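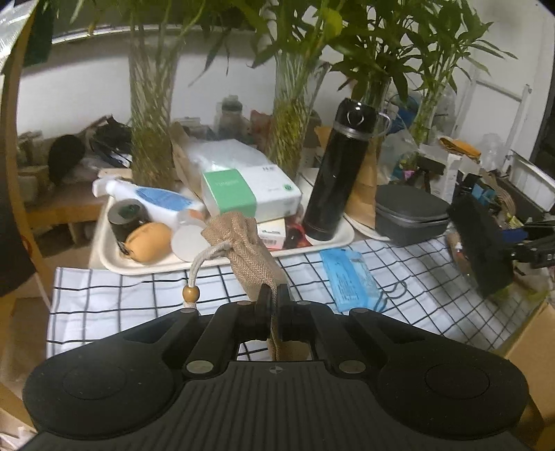

Figura 3. Manipulación de una bolsa pequeña con cordón sobre un mantel de cuadrícula.

3.2. Tratamiento térmico de las probetas

Las probetas de acero fueron fabricadas por fusión selectiva con láser en el taller de Adugna, siguiendo el procedimiento de Degefa y Wako. Se imprimieron 1.766 capas por probeta, en orientación vertical. Después del corte, cada pieza se mantuvo a 200 °C durante tres horas y se enfrió en aire quieto. Este tratamiento no busca cambiar la microestructura, solamente reducir una parte de las tensiones residuales. La densidad fue medida por el método de Arquímedes, y los valores se presentan en el apartado siguiente.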